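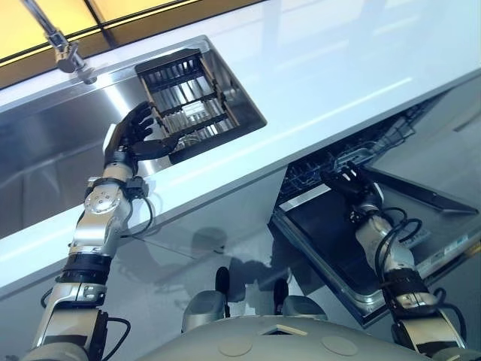
The rack in the sink

By Fiorella Dal Bello

I have been told for years that a dishwasher saves time. Stepan Kovalchuk, who fits kitchens in Usville, told me so again in March, while standing at his own sink and scrubbing a pot. The pot, he said, was a special case. In my experience every kitchen has more than 20 special cases, and most of them get used daily.

My doubts are mostly about the loading. The brochures promise a household back its evenings, then spend 2 pages on which way a bowl should face.

We use cookies to improve your reading experience. By continuing to browse you accept our cookie policy. Manage settings

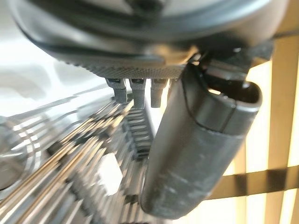
Hamdia Feyisa has loaded dishwashers for a living, first in a school canteen and then at the Povanine, a cafe that used to get through 40 covers at lunch. She has no patience for diagrams. "Face it at the water and move on," she told me. I pressed her on the rack some people keep in the sink even with a dishwasher right beside it, the black slotted sort that takes up one corner of a steel basin. She has one too. It holds whatever she doesn't trust to the machine, and I noticed it was full.

So the sink stays busy, and so does the counter between the two. A bowl gets rinsed, set down, picked up again and finally put in the machine.

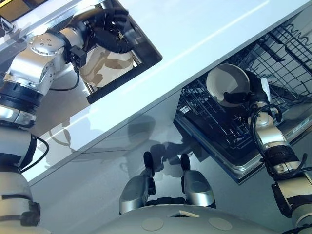
Then there's the matter of the bowl itself. Deep ones lean on their neighbors and come out with a puddle in the foot. Eugeniusz Pawlak, a potter who sells tableware under the name Szczepańska, says his are safe on the bottom rack. I asked if he puts his own there. "Some of them," he said.

I don't want to be unfair. A full load at the end of a dinner party is a fine thing to shut the door on – I've done it with real pleasure. But the door has to come down again in the morning, right across the way to the coffee.
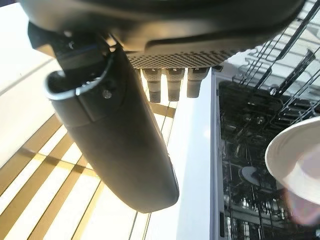
My neighbor Zawadi Swai wants me to try unloading before breakfast, bottom rack first. I gave it a week. The forks were put away by eight, and I still washed the pan by hand.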